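Everlastings (dried flowers)

Everlastings are flowers that keep their shape and most of their color once they're dried. Some people use the word only for the papery kinds, like strawflower and statice, and some use it for anything that ends up hanging upside down in a shed. I'm in the second camp, and this entry is written that way (sorry, purists!).

Names

You'll also see "immortelle," mostly in older books and on fancy price tags. My neighbor Ľudovít Beneš, who has grown them longer than I have, calls the whole lot "straw" and gets along fine. Strawflower is Xerochrysum bracteatum these days, though half the seed packets I own still say Helichrysum. Same plant. The shiny "petals" on it are really bracts, a kind of modified leaf, and they feel dry even on a growing plant.

Growing

Most of the annual ones want full sun and poor-ish soil. I start mine indoors and set them out after the last frost, in the long bed at Skulwood, which holds 36 plants if I behave myself and don't squeeze in extras. Rich soil gives you floppy stems and loads of leaf. Statice takes 21 days to come up for me, and every single year I decide it's dead and sow more on top of it.

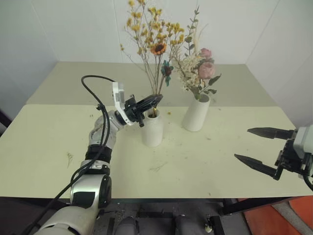
Pick on a dry morning, after the dew has gone. Strawflowers should be cut before they open all the way, when the middle is still tucked in, and they keep opening as they dry. Statice is the other way around and wants to be fully out. Yarrow you can test with your hand: if the head feels firm, cut it, and if it feels soft, leave it a few more days.

Drying

Air drying is what I do for nearly everything. Strip the leaves, make small bunches, rubber band them (string goes slack when the stems shrink), and hang them somewhere dark with moving air. Mine take three weeks or so in the attic. Light is the big color thief, and damp is next. Silica gel is great for roses and zinnias, but it's fiddly and I run out of patience. 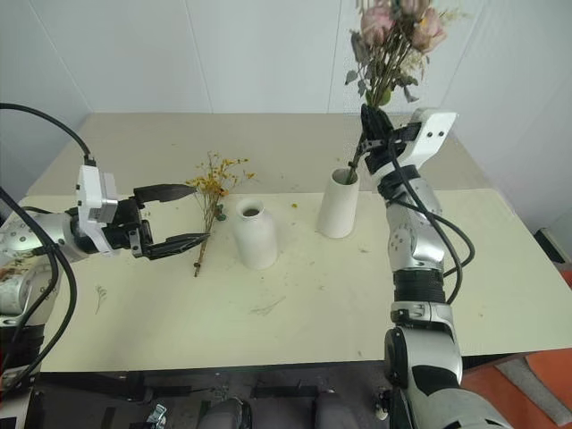 Vol. 3, p. 21

Colors

Yellows hold up best, in my experience, with purple statice close behind. Reds go brownish and white goes to cream, which I've come to like. Slanina, the variety Ľudovít swears by, is supposed to stay orange for years, but mine had faded by January, and they were on a sunny shelf, so that one's on me.

See also: Statice; Yarrow; Seed saving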